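The Bowl and the Strawberry
Gallery – posted 5/13/19

Gleice Coutinho put the wooden bowl and the plush strawberry out on the brown table. Captions are by Maiara Vasconcelos.

The bowl is a light, honey-colored wood with a smooth rim. The strawberry is bright red and fuzzy, with a green fabric leaf cap.

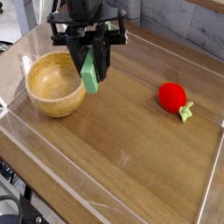

Gleice likes the bowl for small things that tend to roll off a table. It came from a shop in Trerkimberg and cost 20 dollars.

A pale green block in the bowl, the strawberry over to the right. Clear walls go around the tabletop.

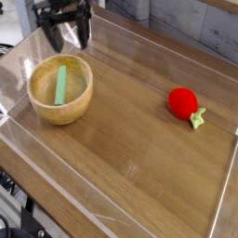 Gilmar Bragança wanted a darker bowl. We kept this one – the grain shows up better.

Green block at the bowl again, with plenty of bare wood between it and the strawberry.

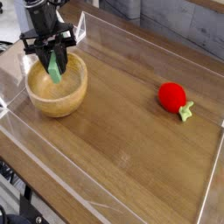 We have 2 more plush fruits in the cupboard, a pear and a lemon. Both need new stitching.

Last one: the bowl and a bright green strip. 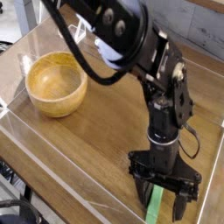 Pimentel Tabletop Club

Send captions for the next gallery to Loan Lò before the end of May.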